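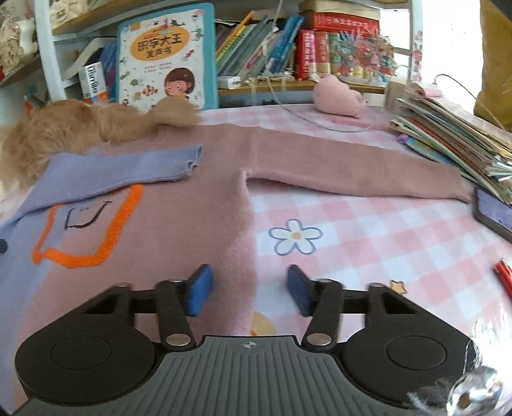

Figure 1. Hand-held gripper above a pink knit sweater, with a lavender knit garment beside it.

Automation of Garment Handling at Prondon: Effects on Staff
Student project report
Authors: Lewis Innes, Alina Bucur
Project supervisor: Beathag Yule
Submitted Sat 15 August

1. Background

Prondon collects, repairs and returns household clothing. Until last year every item was picked up, checked and folded by hand at the Semple workroom. The company then began to prepare a robotic folding line, known internally as Stistero. The line learns from recordings of people handling clothes with a two-fingered gripper held in the hand. This report examines how that preparation has changed the daily work of the six employees assigned to it. It does not assess the technical performance of the line.

2. Method

The authors observed recording shifts during May and interviewed all six employees. Kenneth Sutherland, the workroom manager, provided shift schedules and the recording log. The log held 2,168 entries at the end of the month, against a target of 2,000. Interview notes were returned to each employee for correction before use.

3. Findings

3.1 Content of the work

Employees who had folded garments for years were asked to carry out the same movements through the gripper. Most described the first week as frustrating. Fingers feel the thickness of a knit at once, while the gripper gives its user very little sense of it, and employees reported relying far more on their eyes. Soft knits and small items were named most often as difficult to pick up cleanly.

Recordings are made on furnished beds and tables among books, toys and other household objects, so that the system does not learn only from bare surfaces. Staff are therefore responsible for setting out the surroundings as well as handling the clothing.
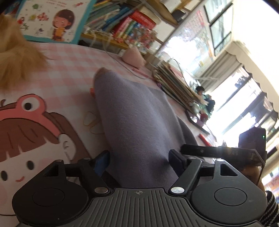
Several employees considered this part of the job more varied than the folding bench. Two disagreed and said that the constant rearranging interrupted their concentration.

3.2 Physical strain

Standing time was reported to be shorter than before. Complaints of tired wrists and forearms were more frequent, particularly toward the end of a shift. Mhairi Ritchie, the employee representative, requested a change of task every hour. The request was granted on a trial basis and was still in force when the observations ended.

3.3 Skill and job security

All those interviewed understood that their recordings would be used to automate part of their former work. Opinions on this differed widely. Management has stated that folding staff will move to inspection and repair, but no written plan had been shared at the time of the interviews. Employees also noted that their pay grade had not been reviewed, although their duties had changed.

4. Recommendations

Prondon should issue a written plan for the transfer of folding staff before the line enters service. The hourly change of task should be made permanent. Job descriptions and pay grades should be reviewed to include recording work.

5. Limitations

The group was small and all interviews took place at one site. The second workroom, Ninix, had not begun recording and was not visited.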